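Week 3 handout: looking hard at a product before you buy it

Robots in Everyday Work, evening section
Notes posted 2022-09-06

A few of you asked me to write up what I said last time about the Brosa kit, so I'm doing that and then adding the stuff we ran out of time for. These are my notes cleaned up a bit. They're not a transcript, and I've moved things around where I rambled (I ramble, you know this by now).

Quick reminder of where we were. The course is split between how these systems work and how you decide whether one is worth having. This week is all the second kind. You've got a product in front of you, somebody wants your opinion by Friday-ish, and you have to say something more useful than "it seems good."

The product

Brosa is a hand-held gripper kit sold by Foltmont. You hold the thing in your hand, you do a chore with it, and it records what you did. The recordings go off to train a robot arm that has the same kind of fingers on the end. So you're buying two things at once: a tool, and a way of turning your own chores into lessons for a machine.

The kit we looked at costs 1777 dollars. For that you get one gripper, the camera mount, a charging cradle, a hard case and 100 hours of upload on Foltmont's service, which they call Dikden. After the hours run out you pay 288 dollars for the next block. I'll come back to that number because I think it's the most interesting thing on the whole price sheet.

There's a rival you'll see mentioned in the reading, from Talukder. I haven't had my hands on it so I'm leaving it alone, apart from saying that it's sold as a pair and Brosa is sold as a single. Keep that in mind for later!

Why I like cloth as a test

Every sales page for a gripper shows it picking up a cup or a block. Fine, I love a block as much as the next person. But a block is the easiest customer you'll ever have. It stays the same shape when you squeeze it, it sits still, and if you grab it a little off center you still get the whole block.

Laundry is another world. A shirt changes shape every time you touch it. You pinch one corner and the far side moves. There's a front and a back and an inside, and two layers lying on top of each other look just like one layer from a lot of angles. If you want to find out fast what a pair of fingers can and can't do, give them a shirt. Button-up shirts are especially mean because the collar is stiff and the body isn't, so you're dealing with two kinds of cloth in one garment. 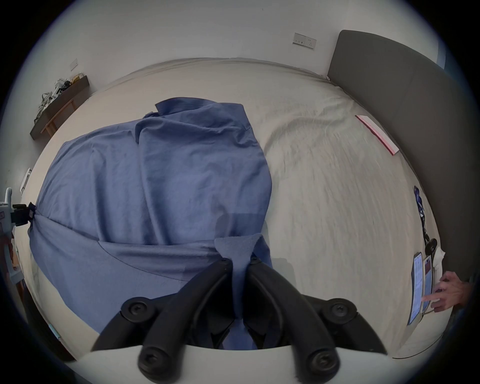 So the collar is where I'd start if I were reviewing any of these kits. It gives the fingers something to hold, and a good fold often depends on where the collar ends up. With Brosa I found I could pinch a collar pretty much whenever I wanted to. Getting only the layer I wanted was harder. The fingers close from both sides, and they're happy to bring along whatever is underneath. On a bed that might be the sheet. I ended up learning to come in low and close slowly, and then to lift a tiny bit and look before pulling.

Now, is that a complaint about the product? Sort of. I want you to think about this one, because it's the kind of thing that separates a decent review from a list of gripes. A person folding bare-handed feels the extra layer right away. With the gripper you don't feel much at all, you feel the trigger. So you start using your eyes for a job your fingertips used to do. That's annoying for you, but the robot that learns from the recording is in the same boat. If you can do the fold with only your eyes and two fingers, then the information needed is in the video. If you can't, well, don't expect the arm to manage it.

I'd put that in the review as a strength, with a warning label on it.

What I noticed in the hand

Weight first. It feels okay for ten minutes and less okay after forty. My wrist was the first thing to go, then my thumb. Foltmont's booklet suggests short sessions and I'd say take them seriously.

The trigger has a nice long pull, so you can hold the fingers half closed while you line things up. I missed that a lot when I went back to the older gripper in our lab cabinet, which is basically open or shut.

The fingers themselves spread the pinch over a fair bit of cloth. Good for towels. For a cuff or a thin hem I wanted something narrower, and there isn't a narrower set in the case. You can order one. Of course you can.

One hand only. This is the Talukder point. Most people fold a shirt with two hands, and with a single gripper you have to break the job into steps that one pinch can do: pull the sleeve across, let go, smooth it, pick up the collar, bring it over. It's slower and it looks a bit silly, but you do get used to it. If your real job needs two arms, a single kit will teach the wrong habits and you should say so in your review in the first paragraph, not the last.

The setup took me 3 tries. The first two times the software couldn't find the gripper, and the fix (charge it fully, then pair) was on a page of the booklet I'd skipped. My fault, sure, but I count it anyway. Your readers will skip that page too.

Back to the money

OK, the 288 dollars. When you price a kit like this, don't stop at the box. Ask what one usable recording costs. The trouble is that "usable" depends on you. Early on I threw away a lot of takes: I dropped the shirt, I forgot to start recording, I put my own sleeve in the way of the camera. Those takes still eat upload hours if you send them in without checking. Dikden doesn't sort them out for you before the clock runs, at least not in the version I tried.

So my advice to a small buyer would be to watch every take on your own machine first, delete the bad ones, and only then upload. It's dull work. Put it in your time estimate.

I'd also ask Foltmont two things in writing before paying:

Who can use the recordings after I upload them?
Can I get them back in a format that opens somewhere else?

The answer I got to the second was yes, with a fee. The answer to the first was long. I read it twice and I'm still not sure, and that goes in the review as well. "I asked and couldn't tell" is a perfectly good finding.

A word on where people do this

Somebody asked in class whether you need a proper lab bench. You don't. A bed, a couch, a kitchen counter, whatever you'd normally fold on is the right place, since the arm is supposed to end up in rooms like that. A soft surface does behave differently under the fingers, though. Push down on a table and it pushes back. Push down on a mattress and the whole shirt sinks a little, and your pinch lands lower than you planned. If you test on only one surface, name it in your review so people know what they're reading.

Same goes for light. I did some takes in July with late sun coming across the room and the shadows of the folds were great to look at, but I'd want to see the same fold under a plain ceiling lamp before I trusted anything.

My verdict, for what it's worth

I'd recommend Brosa to a small group that wants to learn how this kind of teaching by demonstration works and has one-handed chores in mind. I wouldn't recommend it to someone who wants a folding robot by the end of the month – the kit is the start of that road and a lot of the road is you, standing over a pile of shirts. I'd want the narrow fingers in the box at that price, and I'd want the first page of the booklet to say CHARGE IT FIRST in very large letters.

For next time

Read the Brosa price sheet and the Dikden terms (both in the course folder). Then write one page, as if for a friend who runs a small laundry and has been offered the kit. Your friend has never used a robot and doesn't care how it works inside. Tell them what it would be like to have it around for a month, what it would cost by the end, and one test you'd want to run on their own laundry before signing anything. Please pick a garment other than a button-up shirt, I've had enough of collars for now.

If you want to try the gripper yourself, the sign-up sheet is on the lab door. Bring something to fold, and put the gripper back on the cradle when you're done.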